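Handling of Mixed Objects, practical part
Handout to session 2: Preparing and looking after the sorting cell
Lecturer: Štěpánka Gajdoš
Version 6/2/19

Please read this before you come to the laboratory. In the last session we have spoken about grasp planning, and I will not repeat it. Today we look only at the cell itself: how it is prepared before a run, and what must be checked on the arm between the runs.

1. The table

The cell consists of one arm, one tray and two baskets on a white table. The tray is green and stands at the front. The dark basket stands behind it on the left and the orange one on the right. The positions of both baskets are written in the Stukow file, and the program does not search for them. If you move a basket, even by a small distance, you have to teach its position again.

Objects are put on the tray by hand. We choose them so that they differ in shape and stiffness: a spoon, a banana, a cup, a rubber duck. They may touch. A cup which leans on a banana is a good test, and I ask you to include at least one such case in your plan.
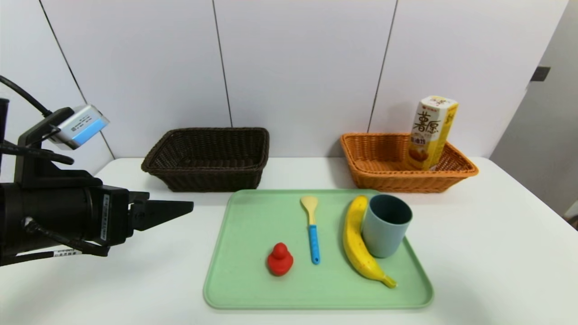 Gajdoš was asked by one of the students last year whether the camera must be calibrated again each time the gripper is taken off. The student's opinion was that it should not be necessary, as the bracket stays on the arm, and that the group would lose half of the session with it.

My answer is that the student was right about the bracket, but cables pull. After the gripper was mounted back, we have measured the check point again and the error was larger than we allow. So do the short check always, and the full calibration only if the short check fails.

2. The short check

Bring the arm to the home position and wait until it is fully at rest. Start the Claltano check from the menu. The program takes 300 readings of the check point and compares them with the stored value. If the result is accepted, write it in the cell book with your initials. If it is refused, repeat once. After a second refusal call me and do not change any values yourself.

3. Cables

The cables run outside the arm, therefore they need attention. Turn the wrist slowly by hand control to both ends of its range and watch the loops. A loop must be long enough to follow the wrist, but it must not catch the rim of the tray or of a basket. When a tie is loose, replace it and do not pull it tighter. Old ties become brittle. 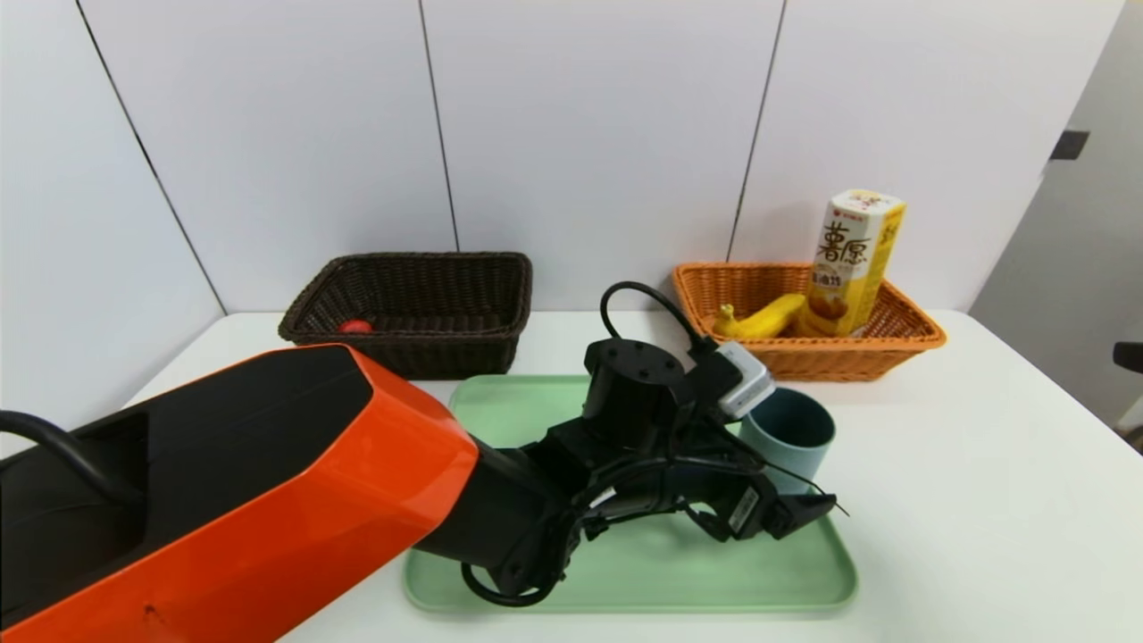 MAINTENANCE > GRIPPER AND FINGERS

The fingers are wiped with a dry cloth before every run. Fruit leaves a thin film on them, and then a smooth cup can slip. Open and close the gripper several times without an object and listen. The sound should be even in both directions. If it is not, stop and report error 181 in the Drerkeo log, also when the display shows no error.

For the screws at the wrist use only the key from the Jafri box. Do not tighten them while the arm is powered.

Homework: write one page about which of these checks could be done by the program alone. Bring it in September, printed.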